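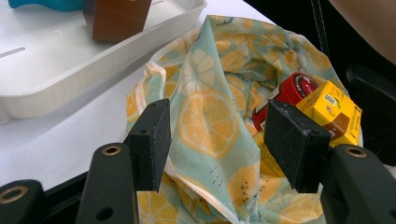
Bag task, a red container and a yellow carton in a citrus-print bag, seen from the hand-held gripper.

Call for participants — bag packing and unpacking study, Erkside site

3 min read

Fliltulex is looking for 30 people to record everyday bag tasks with a hand-held gripper. Paid, part time, no robotics background needed. Posted Mar 18, 2026. Open until the places are gone.

What we're after

People who can put things in bags and take them out again, over and over, without getting sloppy. You hold the gripper, you squeeze, the pads close. Cartons, round containers, small boxes, soft bags that fold in on themselves. The soft bags are the hard part and the reason for this round.

Background, short version. Our last round gave us 547 demonstrations. 498 made it into training after checking. The policy trained on those (we call it Cinus) is decent at picking a carton off a bare table. Put the same carton in a crumpled fabric bag and it gets worse fast — closes on the cloth, drags the whole bag, or pushes the carton deeper. We think the method is fine and the data is thin. Most of the old demos used stiff bags, standing open. So this time: floppy bags, folded rims, items leaning on each other, patterned fabric.

We also want more different hands. Last round was 3 operators, all staff, all with the same habits. The policy copied the habits. All of them reach in from the same side, for one thing.

What a session looks like

Seated or standing, your pick. You get a short practice block first, then task cards. A card says something like "carton out, onto tray" or "both items in, bag closed". You set up the bag, do the task, reset, go again. Breaks between cards, take them. Slow is OK. Dropped items are OK, just dont restart without telling the person running the session, we keep some of those on purpose.

The camera is on the gripper and points at the work. Hands, arms, and clothing can end up in the recording, yours or somebody else's nearby. No audio. If that bothers you this is probably not the study for you. Consent form comes by email before you book anything.

You should

- be 18 or over
- be able to grip and release with one hand for a while (either hand, lefties very welcome)
- be fine with repetitive work
- read task cards in English
- be able to come in for more than one session

Nice to have: you've worked in a store, a warehouse, a kitchen, a packing line. People who bag things for a living do it differently from us and we'd like that on record.

Not needed: coding, a degree, your own bags. We have bags. If you own a really awkward one, mention it when you write.

Pay

Hourly, training block included, paid after each session and not at the end. Travel within Erkside covered, keep the reciept. Rate is in the info sheet.

What happens to the data

Goes to the Pathak project, our shared set for soft-container handling. Names are stored apart from the recordings. You can pull your recordings up until the set is frozen in August, after that we can't take them out.

We'll write up the results either way, including if the new demos change nothing. Participants get a copy.

To apply

Send a short note, a few lines is plenty. Say which hand you'd use, what days work, and any packing or handling jobs you've had. No resume. We reply to everyone but it may take a bit, small team.

Contact: Fliltulex participant desk, Erkside | © 2026 Fliltulex | Back to top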